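The Lavender Plate

by Orla Mac Carthaigh 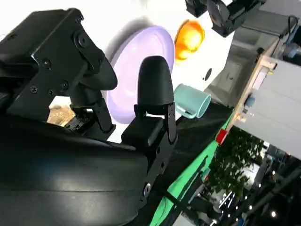 1. Before tea

My aunt Noreen left me her flat over the chemist's in Lilthorpe, and with it every plate, cup, saucer and egg cup she had ever carried home from a jumble sale. I'd been told there would be a bit of crockery. Peadar Daly from downstairs said, when he gave me the keys, "You'll never be short of a cup, anyway," and went off laughing, and I thought that was just his way.

Well! The wardrobe was full of soup bowls. There were gravy boats in the airing cupboard, wrapped in pillowcases, and a whole drawer of lids belonging to nothing. I sat on the bed with my coat still on and rang Tainá.

"How many?" she said.

"I don't know. A thousand?"

"It won't be 1,000," said Tainá, who is a calm person and sells insurance. "I'll come up on the train."

It was February and the boiler was sulking, so we worked in hats. The plan was to put everything out on the white table, a bit at a time, and decide. Keep, sell, or give to Agustina Godoy at the Jellamlow café, who had already said she'd have anything that could survive a dishwasher. Tainá wanted labels. I wanted a biscuit. We had the biscuit first.

2. The plate

The lavender plate turned up at the back of the oven, of all places, behind a roasting tin. It was such a pale colour that I took it for white until I put it down on the table, and then it went pale lavender, the way your hands do in the cold. Round, with a raised rim, nothing fancy. I knew it straight away. I'd had my toast off it every summer from when I was six until I got too grand for summers in Lilthorpe.

"Keep," I said.

"You've said keep to everything," said Tainá.

"I said sell to the fish."

"The fish was broken."

She had a point, so I went and found the mug that belonged beside it, a light teal one, Noreen's own, that no visitor was ever handed. She used to lie it on its side to drain, never upside down like a normal person, and she'd tell you off if you stood it up. I laid it on its side. I don't know why. And then the table looked like breakfast, nearly, and I had to go and look out of the window for a bit at the bus stop.

3. Mr Quintero's offer

At 2 o'clock the man from Quintero's came to value the lot. He had a very nice scarf. He picked things up and turned them over and put them down again, and every so often he breathed in through his nose and I thought, here we go, that's the one that buys me a new boiler.

"I could do 400 for everything," he said at last.

"Each?" I said. You have to try.

"Everything," he said, "if it includes the purple one. My wife collects the colour."

Tainá looked at me. I could see her doing the sum: 400 pounds, no more soup bowls in the wardrobe, home on the early train. It was a good offer and I had nine boxes already packed in the hall and a bad back.

"The purple one's in use," I said.

"In use?" he said.

So I cut a slice of the fruit loaf Peadar had left us, put it on the plate in front of him, and ate it standing up, with my hat on. It was a big slice. It took a while. Tainá offered him the other chair and he sat down and, fair play to him, he waited.

"Three hundred and fifty without it," he said, when I'd got to the crumbs.

"Done," I said, with my mouth full.

4. After

He took the boxes down with Peadar holding the door. The gravy boats went to Agustina, who swears she'll serve custard in them. Tainá caught the late train with a Rarau teapot in her rucksack that I'm fairly sure she'd labelled "sell" herself.

I washed up the plate and the mug. Then I put the kettle on and went looking for the lid to the butter dish, and there was another whole box of saucers under the sink.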